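This folder holds the planning notes for buying a second two-armed robot at Burthorpe, plus the small data card for the tidy-up recordings that made us want one. If you're new, read the spending part first and then skip to whatever you need. I've had more fun with this sheet than I expected to have with a sheet.

**Kept by:** Morena Costa
**Questions about quotes:** Tullio Grasso
**Last edited:** 1/30/24

## What we're buying

One more pair of arms with grippers, a base, and spares. The arms come from Brollier and the base from Mahlangu, same as the pair we run now. Pentti wants the longer forearms. I'd love them too (the reach into corners would be great!) but they aren't in this round.

| Line | Amount, USD | Status |
|---|---|---|
| Spare gripper fingers, both hands | 1402 | approved |
| Cable sets, including wrist ends | 1675 | quote in hand |
| Workshop time for fitting | 2556 | waiting on Usberg |
| Arms and base | see `quotes/` | two quotes, one still open |

Fingers and cables are the parts that get used hard, so they have their own lines and don't get folded into "misc" again.

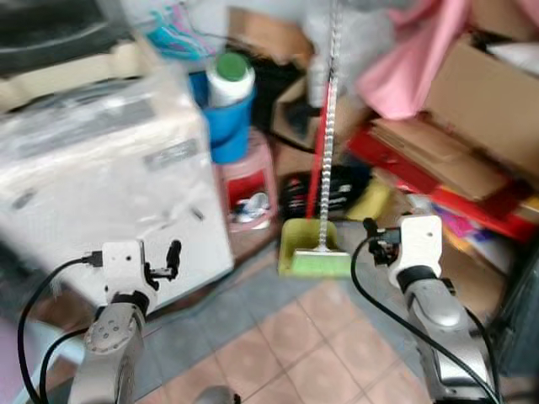

*Burthorpe Equipment Notes, Issue 8*

## The recordings

The task is called `corner_tidy`. Both arms work in a storage corner with a tiled floor and a lot of household stuff packed close together: buckets, brooms, a stool, boxes. We picked a crowded corner on purpose. A clean bench makes every gripper look wonderful, and then you spend the money and find out about narrow gaps afterward.

Each session folder has:

- `head/` – video from the head camera
- `joints.csv` – positions for both arms
- `grip.csv` – gripper opening, left and right
- `notes.txt` – whatever the operator felt like writing

Kathleen's notes are long and very good. Mine say things like "nice one" and should be ignored.

Known gaps:

- Some head video is blurred while the robot is moving. We keep it.
- Early sessions from October have no `grip.csv`.
- Object names were typed by hand, so "dust pan" and "dustpan" both turn up. Search for both.

## Picking the fingers

Adelmo asked for wide padded fingers, and I asked for a second set of the slim ones. We went back through the recordings together before filling in the order form, and it was a really good afternoon. Thin, stiff plastic was what we argued over most.

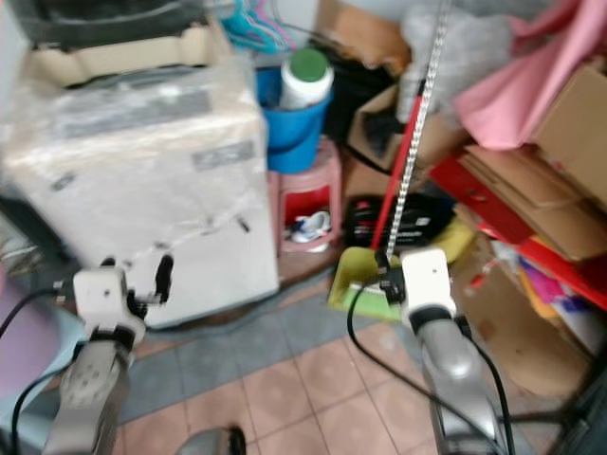 Finger sets are the cheapest thing on the list to change our minds about, so the order covers slim ones for both hands and the padded ones can wait for the next round. Tullio has asked Brollier whether the two kinds share a mount. If they do, swapping is a quick job and we can try padded fingers on one side only. The hold I'd like to compare first is the right gripper closed on the lower part of the yellow-green dustpan, with the pan tilting up behind it and the broom handle slanting down close by. Please use that one when you write up the finger test, and put the clip name in the sheet.

## Cables

Order the long set. I know the short set is cheaper and looks neater in the catalog. Our arms reach low and forward for much of this task, and I want slack at the wrist with clips to guide it. Pentti is drawing a clip we can print here, so clips have no line in the budget.

## Still to do

- [ ] Usberg: get fitting hours in writing
- [ ] Mahlangu: ask for delivery time on the base
- [ ] Decide who signs for the arms (Kathleen or Tullio)
- [ ] Merge the two object name lists
- [x] Measure the doorway

## Using the data

Open to anyone at Burthorpe. Copy the folder before you edit anything, and tell Morena if you rename a session. New tasks are very welcome, especially ones with awkward handles. Put them in `proposed/` with a line on what you'd need us to buy.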